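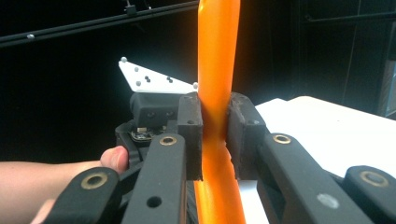

How long should a soft tube rest before we judge the creases? Two hours, flat on the tray, and then look at it under the window.

July 14, 2024. Squeeze tests on the orange one. I love this color! Pinched in the middle it wrinkles and bends a little to one side, while the top end stays smooth and glossy – exactly the kind of fold I wanted to draw for the Naltine notes. Kamran thinks the wrinkles sit lower than on the June batch, and I think he's right.

Sample number is 132, please write it on the bag, not the lid. Radomír wants the crease sketches in the Datik folder. Still to do: same pinch nearer the end, then the Samik tube. Can't wait to try that one – it feels much firmer in the hand.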